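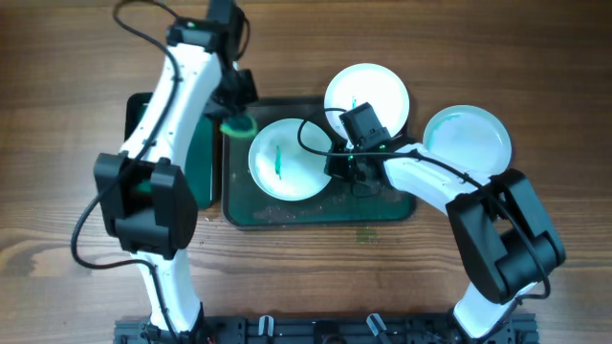
Home Visits Food Places About Contact

3 min read

Hetatcombe open day, 9 August 2020

The Pullik building in Hetatcombe opened its doors for one afternoon, and I went along with Omar Kanaan, who had booked the tickets. Entry was £2, paid at the gate. The building was a grain store until the present owners took it on, and the kitchens and the wash-up rooms are on the ground floor.

Visitors went in groups of nine. Ours was led by Tala Khalaf, who has run the kitchen side since the November before last. She began in the bread room, where the ovens were off for the day, and then took us through the dry store. The shelves there go up to the ceiling and there is a ladder on a rail. Flour is kept at the far end, away from the door.

The part I had come for was the clearing and washing of plates. It gets little attention on most kitchen tours, but Khalaf gave it a good half of hers. Trays come back from the dining room with the plates still on them. Crumbs and scraps go first, then the plates are wiped with a sponge, then they are stacked for the wash. The trays are done last. Dark green ones with a black rim are in use here, and crumbs show up on them very clearly, so a tray that has been missed is easy to spot.

Someone asked about sponges. Khalaf said they change them daily and keep separate ones for plates and for tabletops. She prefers a round sponge for plates as it follows the edge better. The tables are wooden and get a damp cloth, wiped along the grain, with no soaking.

After that we had tea in the yard. The Meris bakery had a stall with seed cake and cheese scones, and the scones had gone by the time we reached the front. The cake was good, if a little dry. Nkuna, the pottery across the lane, was also open, selling seconds from a trestle. I bought a small bowl with a thin patch in the glaze.

The tour takes an hour. Parking is in the field behind the building and the ground is uneven. The last bus back to the station leaves at 6, from the stop by the church.

Previous Next Back to Visits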